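Version 2, September. Replaces the earlier file, which had the Ueda rows in the wrong order.

# Fellura colour words

Fellura is a plain list of the words people use for colours when they describe cloth and household goods in writing. It holds some 3000 short phrases, each with the main colour word picked out and a note on how sure the reader was. The phrases come from mail-order text, market stall lists and letters given to us by Cleltby, a small local archive.

## Files

- `phrases.csv` — one phrase per row
- `words.csv` — every colour word, with its spelling variants
- `groups.csv` — the 13 broad groups (red, green, brown and so on)
- `notes.md` — odd cases and how they were settled

All files are UTF-8 with commas between fields. Phrases that contain a comma are in double quotes.

## Columns in `phrases.csv`

| Column | Meaning |
|---|---|
| `id` | row number, never reused |
| `text` | the phrase as written, spelling left alone |
| `word` | the main colour word, lower case |
| `group` | one of the names in `groups.csv` |
| `sure` | yes, no or split |
| `source` | tistex, ueda or cleltby |

"Split" means the two readers chose different words and neither would give way. We kept both choices in `notes.md`.

## Browns and greens

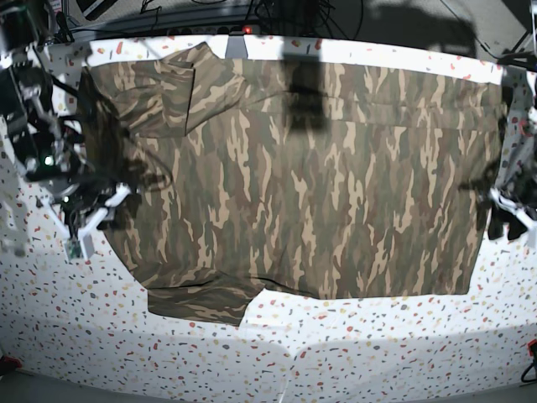 Most of the splits are between khaki, olive, tan and beige. Khaki is the worst of them. In the Tistex text it nearly always means a yellowish brown, while the letters use it for a dull green. We put khaki in the brown group when the phrase gave no other help, and marked those rows `no` under `sure`. If your work depends on the line between brown and green, leave them out.

Grey and gray are both kept as written in `text` and joined under grey in `word`.

## Words that name a thing

Words such as mustard, brick and slate are counted as colour words only when they describe something else. "Mustard jumper" is in, "jar of mustard" is out.

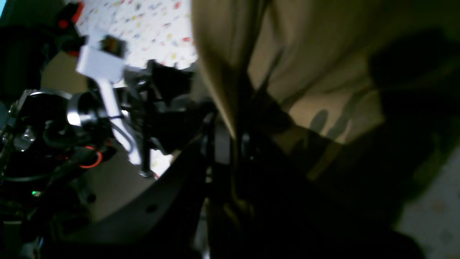 Strong plain colours gave the readers almost no trouble. Phrases with red in them rarely came back split, and the same goes for black. It helps when one colour sits against another: anyone would call that looped cable red next to the black parts, and the small light lower down is green without much thought. Silver is harder, as writers use it for both a colour and a shine. We have it under grey, with `metal` added in `notes.md` where the phrase was clearly about a metal surface.

## Known gaps

- Very few words for pink and purple.
- The Ueda rows were translated before we got them, so don't use them to study word choice in English.
- 32 rows have no source.

## Changes and contact

Corrections go to Montserrat Iglesias, who keeps the master copy. Send the `id`, the word you think is right and a line on why — one row per line is easiest.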